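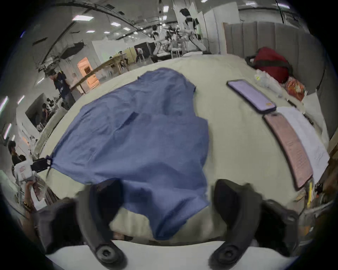 *Two phones and a blue cloth on the bed, Sunday morning.*

25 Mar 2018

I finally got the Fenovard score on CD last week. I've been looking for it since the film came out in 2000, and for most of that time the only thing around was a bad rip with dialogue over half the cues. Teuber put out a limited run this month, and my copy is number 719.

Mogens Overgaard wrote it fairly early on, when he was mostly getting work on Danish television. You can hear the budget. The string section is small, and in the action cues he covers for that with a lot of low piano and drums. It works better than it should. "The Road to Plinholm" is the best thing on the disc, nearly seven minutes long, and it takes its time getting to the main theme. In the film it was chopped in half and buried under a truck engine, so this is the first time I've heard the middle part.

The love theme I can take or leave. It's a flute tune that shows up in track 5 and then keeps coming back without changing much. By the fourth time I was ready to skip ahead. Overgaard got a lot better at this later, and if you've heard Prerkgate you know he can write a slow melody that goes somewhere.

Sound is good for a recording of that age. There's some hiss on the solo cello cue and a bad edit near the start of "Harbor, Night," where the reverb just stops. I played it on two sets of speakers and it's on both, so I'm guessing it was like that on the tape. The booklet has a decent essay on the recording sessions but no track notes, and the print is tiny.

The last four tracks are alternates. Three are nearly the same as the film versions. The fourth is an end title with a choir, which was dropped, and I think that was the right call. The plain version with the solo horn suits the ending more.

I'd still say start with Prerkgate if you're new to him. If you already like that one, get this while Teuber has copies left. I'm going to listen to the Plinholm cue a few more times and then dig out the film again, if my old DVD still plays.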